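Week 5 handout: House rules for tabletop pick and place

Guadalupe Sandoval, Robotics Practice, Jambridge

Okay, so these are the notes from the session where I talked too fast and the projector gave up on slide 26. A few of you asked for the rules in writing, and fair enough, I'd want them too. I've tidied up what I said, added a couple of things I forgot, and left out the long story about the forklift.

First, what these rules are. They sit underneath the real standards, they don't replace them. ISO 10218 covers industrial robots and how you integrate them, and ISO/TS 15066 is the one people reach for when a human and an arm share a space. You should know both exist, know which shelf they live on (mine, behind the door) and read the parts I've flagged before your practical. What I'm giving you is the local layer: how we behave at the bench so the bigger documents have a chance of working. Every lab has its own version. The one I learned on at Drollow was 148 pages long and I'm fairly sure I'm the only person who got to the end of it.

Before the arm gets power

Do the risk assessment for the job you're doing today. I know there's one in the folder from last term. Read it, sure, but if you've changed the gripper, the fingers, the speed limit, the objects or the table height, it's describing a different job and you need to redo the bits that changed. The most common thing I send back is an assessment that covers the arm beautifully and never mentions the gripper. Fingers pinch! They have edges, they have a closing force, and they do whatever they do when the power drops out. Write down which it is for yours - holds, opens or goes slack - and check it yourself with the gripper low over the table and nothing in it.

Then walk the cables. Start at the base and follow them all the way out with the arm parked, then jog it slowly to the far corners of the work area and look again. You're looking for loops that tighten and anything that could snag on the table frame. If it needs tape, tape it properly. Don't drape it over something and hope.

Emergency stop: find it, press it, reset it, and do that at the start of every session, even if you watched somebody else do it five minutes ago. The person holding the stop isn't the person typing. If there's only one of you, then there's no powered motion, and I don't care how small the move is. Yes, that includes Sunday afternoons when the building's lovely and quiet and you've got a deadline.

Setting out the objects

This is the bit that gets skipped in textbooks, so I spent a fair chunk of the lecture on it. Cans are our standard starter object and I'm very fond of them. They're cheap, they're stiff, they stand up by themselves and a round shape forgives you for getting the wrist angle wrong. They also roll like mad once they're on their side, so the rule is upright to start, and if one tips you stop the arm before you reach for it. Stop it, then reach. I've watched perfectly sensible people do that the other way around.

Leave room for the fingers as well as for the can. Gripper fingers have to open, come down either side and close again, and the gripper body is a lot wider than the fingertips. When you're working out clearance, use the widest part of the whole tool at the height it'll be travelling, with the fingers fully open. Add your margin after that. If you can't fit the open fingers between two neighbours on paper, you won't fit them on the bench either.

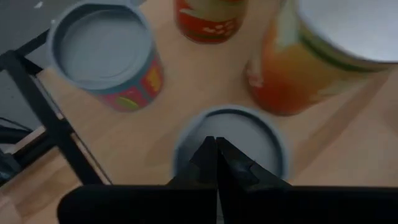
Fingertips together over the lid of one can, with three more standing further up the table.

Two things to talk about with your bench partner. One is closed fingers over a lid. With the tips together like that there's nothing to be gained by going further down, so your program should have a check between "I'm over the object" and "I'm descending" that asks what state the gripper is in. Put it in as an actual condition the code has to pass. A comment saying "gripper should be open here" doesn't count, and I've marked enough of those to wallpaper my office.

The other is open-topped cans mixed in with lidded ones. If your perception step is looking for a flat disc from above, an open can gives you a rim with a hollow inside it, and the height you get back could be the rim or could be the bottom. That's a big difference when you're using it to decide where to stop. Log which cans are open, test them as their own case, and have a look at the rim before you handle it, please. Cut edges are sharp and the first aid kit is for real emergencies.

Labels, while I'm at it. Bright printed labels are great for you and sometimes rotten for a colour threshold. Rotate each can to a few different positions during testing. If your pick only works with the label facing one way, I want to read that in your report, in plain words, and I won't take marks off for it. I will take marks off if I find out by turning the can myself.

Moving

Slow speed for the first run of any new path. After that, step it up in stages and write down each one. Approach from straight above with a hover point, pause at the hover, then descend. The pause feels silly once everything's going well, and I'd like you to keep it anyway for the whole term.

Watch the wrist camera view by all means, but don't use it as your only view. It shows you the table and not a lot else, and it has no idea that your partner's elbow is drifting in from the side. Somebody's eyes stay on the real arm.

Writing it down

Use the Vaveo log sheets, the ones on the clipboard by the Carrillo bench. Each run gets a line: who was on the stop, what the speed limit was, what the objects were, what happened. Failed grasps go in too. If you abandon a run halfway, that's a line as well.

For next time

Bring your revised risk assessment, two copies, with the gripper section filled in. Have a go at the clearance sketch for your own layout, drawn from above with the tool at its widest. Pencil's fine. If you missed the stop button demo, come and find me before the practical and we'll do it then.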